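4.2 Entering an Honorary Degree Nomination

1. Sign in to Prisus and open Faculty Records.
2. Select Honors, then New Nomination.
3. Enter the nominee's name and department as they appear in the staff directory.
4. Type the citation. The field holds 200 characters.

Caution: Saving a nomination locks the department field.
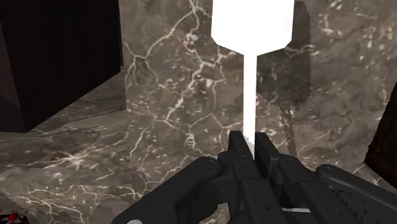
5. Set the status to Draft or Submitted.
6. Click Save. A record number is assigned, starting at 101.

Note: Drafts are deleted after 21 days.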